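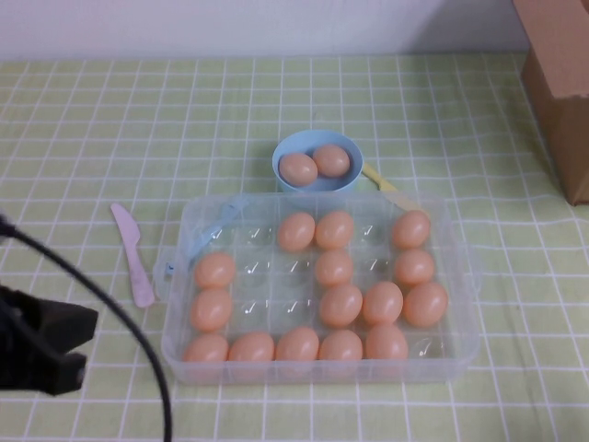 According to Wananari, the first buyers of the Urovitz kit mostly wanted to know one thing, and it was whether the fingers can hold something round without a change of settings for each object. The makers answered in the first manual that they can, if the object is light and the fingers come down over it from above. This answer was later shortened and became the text on the box.

The Urovitz Tabletop Kit is a set for teaching small manipulation tasks to a robot arm. It is sold by Avthorpe, a supplier of laboratory and classroom equipment, and was first offered in June as a replacement for the older Matlala kit. The set is meant for technical colleges, small research groups and private owners who already have an arm of their own. The arm is not part of the kit.

Contents

The basic version includes a two-finger gripper, a mounting bracket, a set of cables, a printed manual and access to the task library. The gripper weighs 835 grams with its bracket. Buyers can choose between short and long fingers, and the short ones are recommended for work close to the table. A power supply is included only in the version for colleges.

The objects to be handled are not supplied. The manual advises the owner to use light household or toy items, such as toy food, plastic dishes and trays with cups, and it gives a table of suitable sizes. In the Matlala kit the objects were included, but many buyers complained that they paid for blocks and rings they did not use. The change lowered the price and was in general received well, although some colleges would prefer to order everything from one place.

Task library

The library has 76 tasks, divided by difficulty. The easy group contains pushing, lifting and setting down. The middle group contains sorting by color and moving items between two vessels. In the difficult group are the so-called filling tasks, where the arm must put many equal objects into a tray with separate places. A common filling task uses toy eggs and an egg tray. It is considered difficult for two reasons. An egg can turn when the fingers close, and a clear tray gives few edges which the camera software can find.

Each task comes as a text page with a starting layout, a goal and a list of permitted variations. The owner may stop in the middle of a filling task and continue later from the same state, which the software saves under a name chosen by the owner. Extra items may be left on the table on purpose, so that the arm learns to leave them alone.
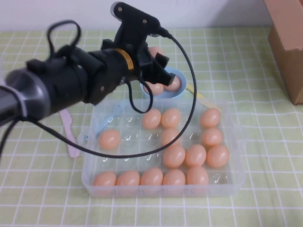

The number of repetitions is decided by the owner. Avthorpe suggests 100 demonstrations for a task of the easy group and 300 for a filling task. With fewer demonstrations the arm usually repeats the movement well in the places it has learned, but it becomes uncertain near the corners of a tray.

Installation

Mounting the gripper takes nearly an hour for a person who does it the first time. The bracket is fixed with small screws and stands upright above the fingers. The cable leaves at the top and must have enough free length for the full turn of the wrist. If it is tied too short, the arm stops with an error message. If it is left very long, it can lie across the objects and hide them from the camera. The manual recommends two clips on the upper part of the arm, but they have to be bought separately.

A camera in a fixed position is also required. It can be placed beside the table or above it, and the software accepts both after a short calibration. A tablecloth or mat with a printed grid is helpful for this step, but it is not obligatory.

Reception

The kit received mostly favorable opinions. Reviewers liked the clear manual and the possibility to use one's own objects. The short fingers were praised for their firm hold. Criticism was directed at the cables, which several owners found too stiff, and at the software, which at first could not save more than one unfinished task. The second fault was corrected in an update. The first was not, and Avthorpe has only said that softer cables are in preparation.

Owners of the Matlala kit can continue to use their old brackets, but not their old fingers. Spare fingers for the Matlala kit are still sold in pairs while the stock lasts.

See also: Matlala kit; Gripper; Filling task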